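3.2 Collection of demonstrations

Demonstrations were gathered at the Sastham site by two operators working alternate shifts. Each episode began with both hands at rest on the white table, the plate on the left and the fruit on the right, and the operator was asked to move the fruit onto the plate at a comfortable pace. Positions were varied by hand between episodes.
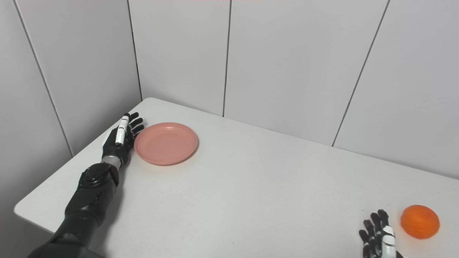
Figure 2. Head camera view, plate-and-orange task.

Episodes were labelled in Tokora by a third person who had not operated the robot. Of the 3620 episodes recorded, 1244 were kept for training – the remainder had dropped joint readings or a pause longer than 33 seconds. We did not discard episodes in which the operator corrected a poor grasp, as the earlier Whitcombe set had done. Colour balance was left at the camera's default setting throughout.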